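Gramutthorpe Workshop
Hand-held gripper units: maintenance notebook
Unit 7, August, entry opened 08.40

Purpose of entry

To record the inspection, partial strip-down and return to service of gripper unit 7, following two reports of uneven closing. Colleagues taking over the unit should read this entry together with the Jornholm setting sheet kept in the drawer of the bench. Work carried out by the undersigned.

Condition on receipt

The unit was received with its cable attached and coiled. The body was sound, with light scuffing on the upper surface and no cracks at the screw bosses. The left finger moved freely through its full travel. The right finger moved freely for the first part of its travel and then became stiff, and on release it returned more slowly than the left. The same result was obtained with the unit upright and on its side, so the weight of the finger was ruled out.

The log for the unit shows 633 open and close cycles since the last service. The interval laid down for this pattern is 300. The service is therefore overdue and this has been noted on the front sheet. It is requested that the cycle total be read at every hand-in and written down at that time, as there are gaps in the log for the greater part of July.

Strip-down

09.15. Cover screws removed and kept in order on the magnetic tray. One screw on the right side had been replaced at some earlier date with a longer one, and its tip had marked the inside of the slide housing. It was not touching the slide when found, but it may have done so when fully tightened. Replaced with a screw of the correct length from the Garen box. The long screw has been thrown away.

Right slide removed. Old grease was dark and had collected at the far end of the rail together with fine dust and some textile fibre. The rail was wiped, washed with the usual solvent and wiped again. No scoring could be felt with a fingernail. The left slide was treated in the same manner, although its grease was in fair order, in order that both sides should start from the same point.

Both return springs were measured against the spare. The right spring was found to be 2 mm longer at rest than the left and was changed. The left spring was retained.

Vents brushed out from the inside. Compressed air is not to be used on this pattern, as it drives dust into the board compartment.

Reassembly and setting

10.50. Grease applied sparingly to both rails. Slides refitted, covers closed, screws tightened by hand in diagonal order and then to the value on the setting sheet. The cable was re-seated and its clip closed. On first trial the fingers met slightly to the left of the centre mark. The linkage was slackened, set again and locked. On second trial they met on the mark.

The unit was then left closed for 18 minutes and opened again. Both fingers returned together. This was repeated three times with the same result.

Check on the main floor

11.45. The unit was taken out to the main floor for the handling check. The floor was in use at the time. 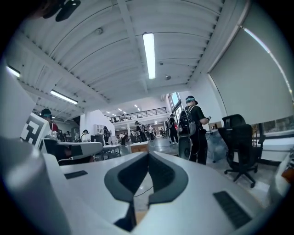
Unit 7, view over the cradle towards the rear of the main floor, mezzanine beyond.

The handling check consists of the ten movements on the Galbraith card, carried out at an even pace with the operator standing. All ten were completed. No stiffness was felt on either side. On movement six, which calls for a slow close on a soft object, a faint click was heard from the right side on one attempt. It could not be produced again in a further twelve attempts. It is thought to be the new spring settling, but this has not been shown, and the next person to handle the unit is asked to listen for it.

The body temperature was checked by hand at both vents on completion. Slightly warm at the right, cool at the left. This agrees with earlier entries for this unit.

Matters outstanding

The new right spring came from the last packet but one. An order has been placed with Garen under the usual workshop number.

The setting sheet gives the tightening value for the cover screws only. The value for the linkage lock is written in pencil in the margin and has been partly rubbed away. I have used the value from the sheet for unit 4, which is of the same pattern. Jornholm has been asked to confirm it in writing. Until an answer is received, the linkage lock on unit 7 should not be disturbed.

The remaining units have not been examined for screws of the wrong length. Unit 5 is to be opened first, having been serviced at the same bench and in the same month as unit 7.

Status

Unit 7 returned to service at 12.30. Front sheet amended, cycle total carried forward, service label renewed. Next service due at 300 further cycles, or earlier if the click is heard again.

H. Østergaard

Added 16.10. Unit handed in at the end of the afternoon run. No click reported. Cable clip found open on hand-in and closed again. If this recurs the clip is to be changed.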